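4.2 Comparison of fingertip profiles on mixed household fabrics

The second set of trials compared two fingertip profiles on the same parallel gripper: the flat pad supplied with the Medve hand and the pointed, stepped profile developed at Curdale for this study. The arm, the wrist camera and the controller were held constant throughout, so that any difference in outcome could be assigned to the fingertips alone. Both profiles were run under the Jimley controller with identical approach speeds and closing force limits.

Fabric items were presented without sorting or flattening. Garments of different colours and weights were allowed to overlap, and no attempt was made to bring hems or labels to the top. Dark items were included deliberately, as earlier work at Curdale had found that the edge detector performed least well where one dark cloth lay against another. Lighting was kept dim for the same reason. The wrist camera was the only source of visual input to the grasp planner in this section.
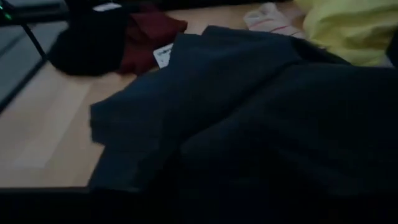

Vol. 22, No. 4

A grasp candidate was defined as a raised fold whose crest could be traced in the wrist view over a continuous length. Broad, rounded folds of the kind formed by the large navy garment in Figure 5 produced many candidates, but the planner's ranking of them was unstable between successive views. Small protruding features presented a separate difficulty. A white label standing out against dark cloth gives a strong, high-contrast edge, and the planner in its original form tended to favour such edges over the fold beside them. A penalty term was therefore added for bright regions below a set area. The term was applied to both fingertip profiles and was not adjusted further once the trials had begun.

In total, 1,761 grasp attempts were recorded. Attempts were grouped into sessions of 22, with the fingertips exchanged at the end of each session and the hand recalibrated before the next. Of the recorded attempts, 19 were excluded because the controller reported a communication fault before the fingers had begun to close. Excluded attempts were not repeated.

The stepped profile was intended to let the tips enter beneath a fold at a shallow angle while the wider section behind them limited the depth of entry. It also leaves a narrow gap between the open fingers through which part of the work surface remains visible to the camera. With the flat pad, this central region was hidden during the last part of the approach, and the planner was obliged to rely on its previous estimate of the fold position.

Floor-level trials used the same procedure, with cloths placed on pale planks instead of a raised wooden surface. Seams between boards were at first detected as cloth edges. The seam filter described in Section 3.4 was enabled for all floor-level sessions and left unchanged.

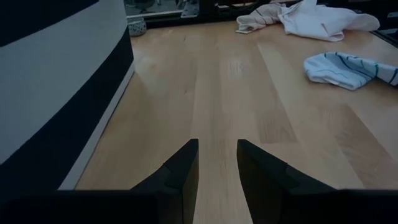
Figure 6. Wrist camera view with the stepped fingers open above the floor; two striped cloths lie to the right.

Striped items behaved differently from plain ones under both profiles. Where stripes curved with the fabric, as on the nearer towel in Figure 6, they supplied the planner with additional cues to surface shape. Where the stripes were sparse and the cloth lay flatter, the planner sometimes placed its grasp line along a stripe instead of a fold. These cases were coded as planning errors and are reported separately from slips in Table 3.

Each attempt was limited to 850 control cycles from the start of the approach. An attempt that reached this limit was coded as a time-out, whether or not the fingers had made contact with the cloth. The Plundach arm held its position at the limit until an operator released it.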